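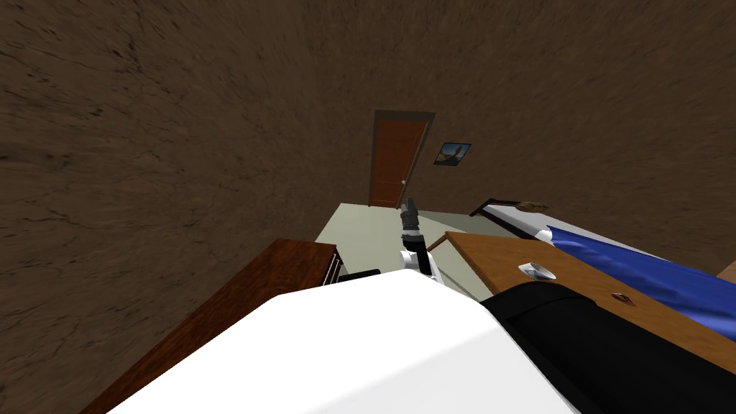 By L. Yoo
Staff writer, Zuvby Kids

Can a Robot Follow House Rules?

A room on a computer is a pretty easy place for a robot to behave. There's a door, a bed with a blue blanket, and a table with a small white dish on it. If the arm bumps the dish, who cares? Start over.

The Hernik rulebook says a home robot has to pass 2,000 practice runs like this before it goes near a real family. Sounds like a lot. But I have questions. Did anyone leave a sock on the floor? Did a little brother run in?

The book has 41 rules. Two of them matter most to you:

Stop when a person gets close.
Stop when someone says stop.

Good rules! Writing them down doesn't make a robot obey them, though. The town of Irkwood wants 3,000 runs, plus tests in real bedrooms. I like that better. So next time an ad says a robot is "safe," ask who checked, and where.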